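Lirkport Kitchen Gives Its Chopsticks a Home

LIRKPORT - After a winter of rummaging, the chopsticks of one Grinel Street kitchen are standing upright.

The kitchen belongs to Soledad Garrido, who signed up in March for the Sestcombe Drawer Amnesty, a neighborhood program with a simple premise. Each household picks one drawer it would rather not discuss, empties it onto a table and puts back only what it can defend. There is no prize. There is a sign-up sheet at the Pillay hardware store, and the names on it are visible to anyone buying a hose.

Garrido's drawer was the wide one beside the stove. It held takeout menus, a meat thermometer that reads the same temperature in every season, and chopsticks. The regular ones had slid to the back over the years. The long cooking ones had wedged themselves corner to corner, so that opening the drawer took one hand on the handle and one flat hand inside, pressing down.

"I was eating noodles with a fork," Garrido said. "In my own house. With chopsticks eight inches away."

The cure was a holder, dark gray and cylindrical, kept out on the table where a person can reach it. Garrido laid a light blue towel over the table before starting, a step the program recommends and most people skip until something rolls onto the floor. The sticks then went in one at a time, which is slower than dropping them in by the fistful and a good deal quieter.

Progress paused for groceries. A blue bag of greens landed on the far end of the table and stayed there, having as much right to the space as anything else. Dinner preparations were also a factor. The wok kept its place on the stove, and the rice cooker went on doing double duty as a shelf for a red plastic basin.
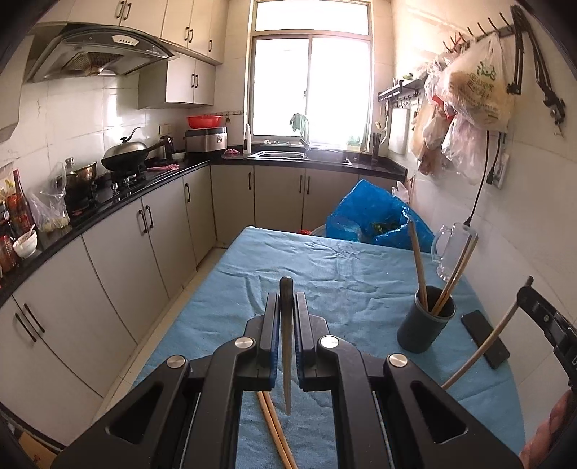

What Goes in the Holder

Sorting raised questions of policy. The household settled on wooden chopsticks only, eating ends up, with anything split or badly warped sent to the garden to hold up peas. The long pairs were the sticking point. They are good for turning things in hot oil and bad for almost every form of storage, and in a short holder they lean like people waiting for a late bus.

Garrido's sister argued for keeping them in the holder with the rest. Garrido wanted them flat, near the stove. The talks ran through a pot of tea and ended in a trial period, terms to be reviewed when one of them gets poked in the sleeve.

The drawer itself has been wiped out and given over to dish towels. The menus went into recycling, except for one from a dumpling place that closed years ago and is being kept for reasons described as personal. The thermometer is back in the drawer. Garrido said it could be defended, then changed the subject.

Sestcombe organizers say the amnesty has drawn about 200 households so far, most of them with a kitchen drawer to confess. Batteries are the most common find, followed by keys to unknown locks. Chopsticks place respectably, and rubber bands have been dropped from the tally as not worth the paper.

Another 12 spots are open for the spring round. Sign-up is at the Pillay store counter until closing time, and a towel is not provided. Households are asked to choose one drawer only. Last year a man on the east side of Lirkport did the whole kitchen in an afternoon, and his family is still looking for the can opener.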